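Undolia: Frequently Asked Questions

How often are new chapters posted?
Three chapters a month, at 6 p.m. There is no release in April.

How long is the serial?
The outline has 118 chapters. 110 are posted. The remaining chapters are drafted and are being edited.

Is the fox in Prasia the same character as the fox in Undolia?
No. Prasia is set in the human world and has no cultivation system. The two serials share an author and nothing else.

Why can Evano hide his tail but not his ears?
Concealment is learned by rank. The tail is covered at rank 3, the ears at rank 5. Evano is at rank 4 until the end of the second volume.

Do I need to read the side stories?
They are optional. The tea shop story takes place between chapters 40 and 41 and contains spoilers for the first volume. 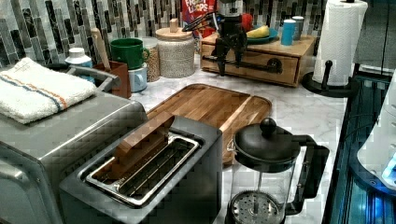

Nele Seidel wrote to say that the rank table in the glossary puts ears before tail, and asked which one is right. The FAQ is right. The glossary follows an older draft and will be corrected with the next chapter.

May I translate the serial?
Write to Aldo Serra before you begin. State the language and where the translation will be posted. Machine translations are not approved.

Where do I report a typo?
Use the form at the bottom of each chapter. Include the chapter number and the full sentence.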